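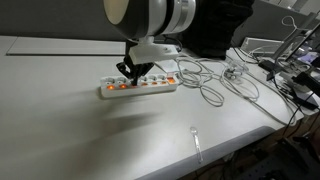

Lemitz switched power strip, six outlets
Reviewed 4 Jul 2019

I bought two of these for the bench cell we run at Bostwood, where the arm practices plugging and unplugging. The old strip had no lights, so checking for power meant reaching in with a tester.

Each socket on this one has its own orange light, and the switch at the end lights up too. I can read it from the laptop. The round sockets sit in a single row, so I taught the first one and stepped along by a fixed offset of 40 mm. Setup took 28 minutes, including squaring the strip to the table.

It is light, and it slides. A crooked approach will push the whole strip back. Gretov mounting tape held for up to 400 insertions, then I had to clean the table and lay new tape. Screw slots underneath would be better.

The sockets are stiff when new. I slowed the last part of the push and opened the force limit a little — no faults after that.

Paid 58 for the pair. Four stars, one off for the missing screw slots.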